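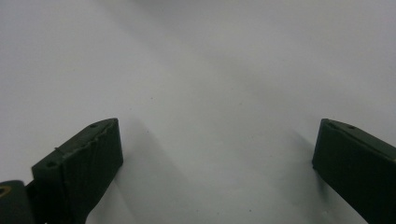

Soft shadow on a plain white surface.

Pay for the lead, not the puppy

3/28/20

Tukanstead council wants to spend its dog money on a new fenced run behind the Samon Road car park. I have kept dogs in this town for most of my adult life and I think it is the wrong thing to buy.

The run would be pleasant enough. I would probably use it. But the people who would use it are people like me, who already walk their dogs twice a day and know where the good fields are. The dogs that end up in kennels at Pistier are mostly owned by people who got into trouble with training or vet bills and had no one to ask.

Last year the Pistier kennels took in 238 dogs. Anyone who has spent a morning there will have noticed how many are between eight months and two years old. They are big, strong, half-trained animals that were sweet at ten weeks. Their owners did not stop liking them. They could no longer hold them on a lead, or the landlord complained about the barking, and by then it felt too late.

A six-week class would have helped a good number of those dogs. The Wallner hall runs one, and it is decent, but it fills up with the keen and the comfortable. The people who most need it work evenings or have no car, and the fee is one more thing on top of food and flea treatment.

My suggestion is dull. Take the money set aside for the run and use it to pay for class places. The council has put the first stage of fencing at roughly 1,000 metres of posts and mesh, and that is before gates, drainage and someone to mend it. For the same outlay we could offer 300 free places and still have a bit left for a second class on the Samon side of town, held at a time when people are not at work.

I know the argument against this. You cannot cut a ribbon in front of a training class, and a free place can be wasted by someone who turns up once and never comes back. That will happen. It happens with paid places too. Ask for a small deposit, give it back at the end, and most people will stay the course.

The other objection is that owners ought to sort this out for themselves. I agree that they ought to. I also live next to a young lurcher whose owners are kind, tired and completely lost, and telling them what they ought to have done last October does nothing for the dog. He howls from half past seven until someone gets home.

There is a fair case for a run one day. Older owners who cannot walk far would be glad of it, and so would anyone with a dog that will not come when called — although that brings us back to the class.

The plans are in the library until the end of next month, with a form for comments at the back. I have filled mine in and asked for the classes first. If you own a dog in Tukanstead, or live beside one, please fill in yours.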